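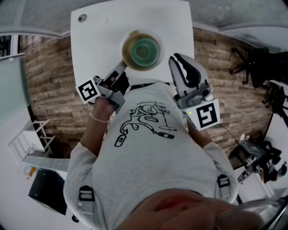
Gripper tech wanted, part-time to start

Hi, I'm Noreen Geraghty and I look after the hand-held grippers at Hendier. We have a pair that gets worn all day with the harness and the head unit, and I can't keep up with them on my own anymore, so I'm hiring!

What you'd be doing

Mostly small, careful stuff. You'd set the pair up in the morning, check that the marker cards are square and tight on their mounts, route the cables so they don't catch on the chairs, and adjust the harness for whoever is wearing it (Younes is tall, Sakda isn't, and the buckles have to move every single time). Setup takes me 45 minutes and I'd love to see somebody beat that. Between sessions you wipe down the fingers, because we work with bowls and liquids and it does get everywhere.

Then there's the bench work. The dark collar around the opening in the gripper body is the part I look at first when one comes back to me – seat it badly and the whole thing feels wrong in the hand. You'd learn to check it, clean around it and write it up in the log, which is at entry 1033 and still mostly in my handwriting. 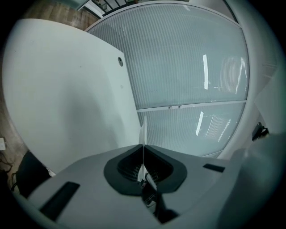 Who I'm looking for

Somebody patient with small screws. Bike mechanics, camera repair people and sewing machine folks have all done well here. You don't need to know robots. You do need to be OK kneeling on the floor some of the time and telling a grown adult to stand still while you fix a strap.

Hours and pay

Three days a week, some 608 dollars before tax, with more days possible from October. Parking is behind the Bennani building.

How to apply

Write me a few lines about something you fixed and how it went, and drop it at the front desk with Taha Belhaj by 2/20/24. No resume needed – bring one if you come in for a bench trial.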